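Visita à feira da fruta de Ploltport

Fui em fevereiro à feira da fruta de Ploltport, com a minha colega Araceli Escobar, e prometi escrever algumas linhas para o boletim. Peço desculpa pelos erros, o português não é a minha primeira língua e ainda estou a aprender.

Saímos de Sorodstead muito cedo e chegámos às 9 da manhã, quando as portas estavam ainda fechadas. O bilhete custa 3 euros e dá direito ao mapa, que recomendo guardar bem, porque os pavilhões não têm número do lado de fora. O primeiro pavilhão é dos produtores de citrinos. O segundo, mais pequeno e mais quente, é das frutas que as pessoas compram no verão e que nesta época vêm de longe: melancia, meloa, manga. Ali ficámos quase toda a manhã.
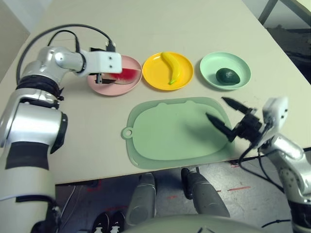
Melancia e banana, cada uma no seu prato.

O senhor Saturnino Benítez explicou-nos como escolhe uma melancia. Ele olha primeiro a mancha onde o fruto tocou a terra, que deve ser amarela como manteiga e não branca. Depois bate com os dedos e escuta. Eu tentei também, mas para mim todas têm o mesmo som. Ele vende por ano 3000 melancias inteiras e quase nenhuma cortada. Segundo ele, a fruta cortada perde o sabor em poucas horas se não está bem coberta no frigorífico.

Às 11 horas houve uma palestra da casa Pangilinan sobre a maturação da banana. Aprendi que a banana viaja verde e que amadurece depois, em câmaras fechadas, com temperatura de 16 graus. A palestra foi um pouco rápida para mim e o microfone falhava, mas deram uma folha com o resumo. Em casa, aconselham a não pôr a banana no frigorífico enquanto tem ainda a ponta verde.

Almoçámos no pavilhão dos citrinos, onde há mesas compridas e sopa. A fila era grande. À tarde a Araceli quis comprar laranjas amargas para compota e eu comprei dois frascos de mel de Narkano, que não tinha nada a ver com a feira, mas era muito bom.

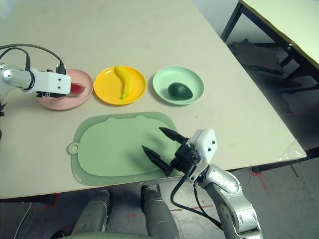
Hugo Collado escreveu-nos depois que a melancia de fevereiro nunca vale o preço, e que quem quer visitar Ploltport deve esperar por junho, quando os produtores da região trazem a sua própria fruta e deixam provar antes de comprar.

Talvez tenha razão. A que provei era doce, mas com pouca água. O autocarro de regresso parte às 17 horas da porta norte, e convém chegar antes, pois os lugares sentados acabam depressa.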